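Trandard Talinia 600 Sleeping Bag

The Talinia 600 is a three-season down bag for trekking and for the lower camps on bigger mountains. It is filled with 600-fill duck down and has a nylon shell with a water-repellent finish. The zip runs down the left side to the knee, with a baffle behind it. There is a drawcord at the hood and a second one at the collar, and the two cords feel different so you can find the right one in the dark.

Comfort rating is minus 13. Most people using it on a high trek in August will sleep with the zip part open until the early hours. If you feel the cold, add the Serix liner, sold separately.
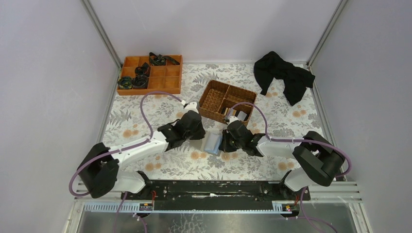 Leaf-and-flower mat, with two robot arms.

The bag comes with a compression sack and a cotton storage sack. Keep it in the cotton one at home. Wash it by hand or in a front-loading machine with down soap, then tumble dry on low until the clumps have gone. This can take most of an afternoon.

Regular length fits up to six foot. The long version weighs 100 grams more. Both are available to hire for trips of up to 15 nights, and hire bags are washed between customers. Ask for the Hodoroagă mat at the same time if you need one, as they are kept in the same store.

Comments

Laurier Nguyen: Used the long one on a hut-to-tent trip. Warm enough at the top camp in a base layer and hat. Zip snagged twice near the knee.

petra_w: Does the liner clip in or is it loose?

Laurier Nguyen: Loose. Mine twists a bit if you roll over a lot.

Dunc: Good bag but the compression sack is tight. Allow five minutes in the morning with cold hands.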